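**Rostthorpe books 1-3, worth finishing? (spoilers for book 2)**

**mossyspine**

Just closed book two of Abrehet Negussie's Rostthorpe series at 2 a.m. and I have complaints. We spend 14 chapters getting the kids out of the flooded school, and then Kuo, the only one who can read a map, goes back for a trumpet. A trumpet! I'm 43 and I yelled at a paperback.

Does book three fix this, or do I get another 32 pages of Clutov feeling guilty in a boat?

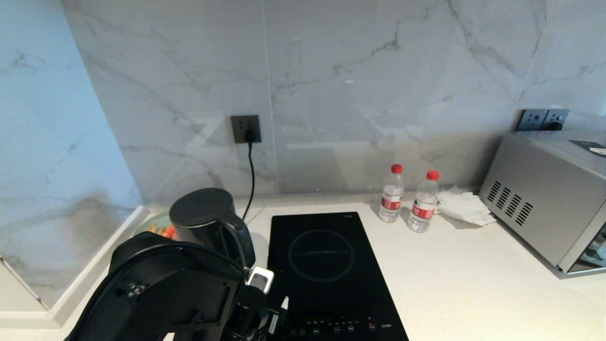
## Replies

**pagecount_pete**

Clutov in the boat is the best part of the series and I'll fight you in the parking lot. He's the only kid who acts like a kid. Everyone else talks like a retired judge.

The trumpet matters, by the way. Reread chapter 7. The signal from Prondthorpe is three notes, and only one person in that gym ever played in the band.

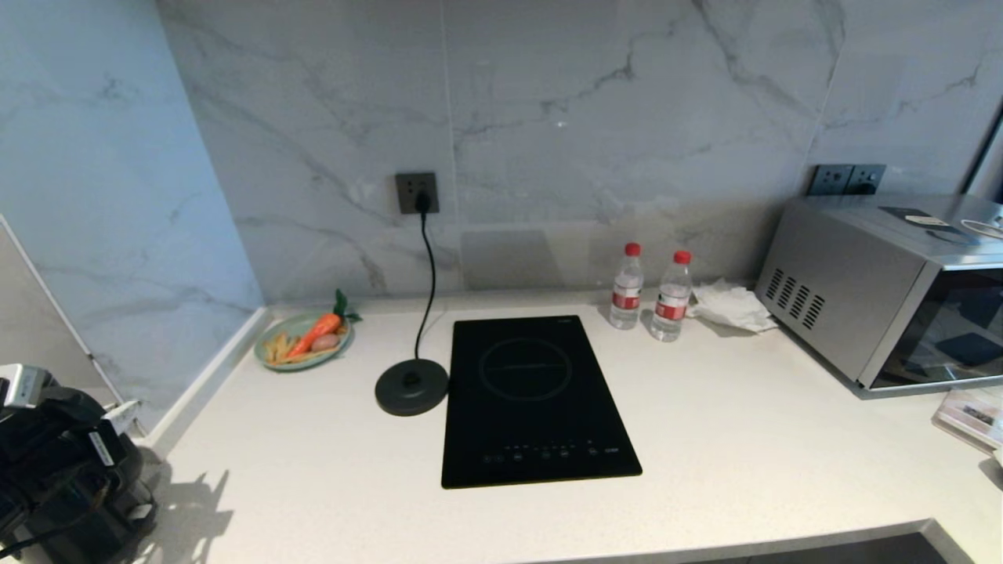 So it's planted, just planted very quietly, under a long argument over canned peaches. I missed it the first time too. Book three opens the morning after and the pace is much better, at least until they reach the dam.

**mossyspine**

Okay, I went back and the three notes are there. I still say a whistle would have done the job and Kuo would have dry socks.

**lamplit**

I quit during book three. The narrator switches every chapter and they all sound like Clutov with a different haircut. My niece loved it, but she's twelve and also loves the dam.

**pagecount_pete**

Your niece has taste. The dam section drags for adults because we keep wondering who's paying for the repairs.

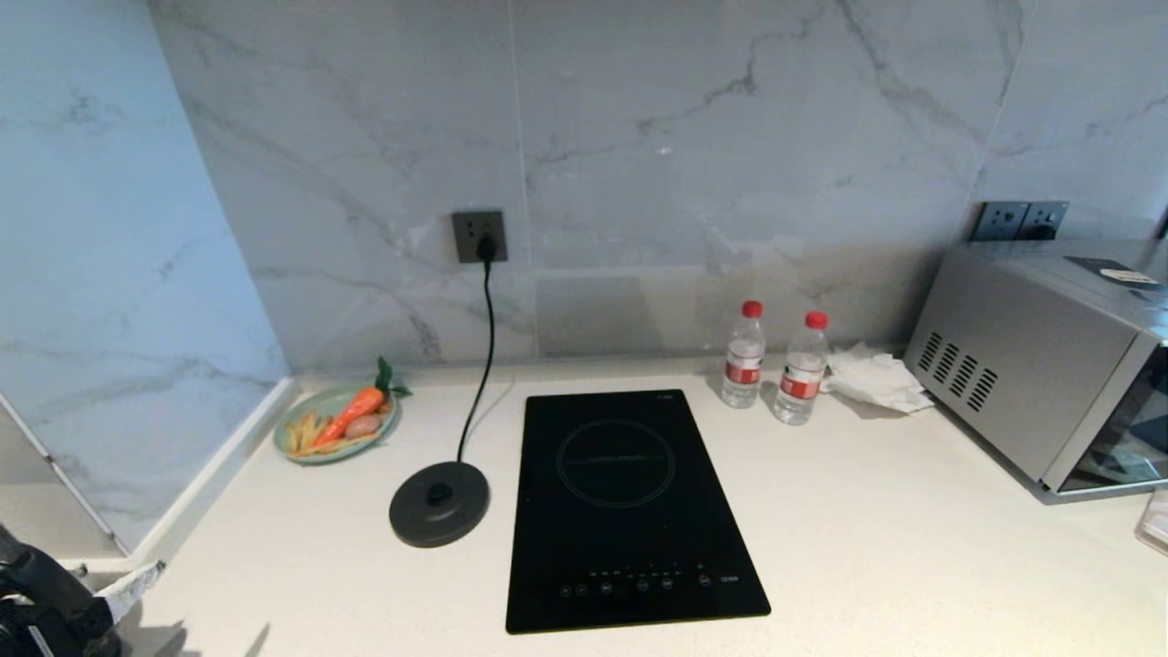 lamplit again: the repairs are the one thing I'd have kept reading for. Get the library copy, mossyspine, and skip the prologue. It gives away who's waiting in Prondthorpe.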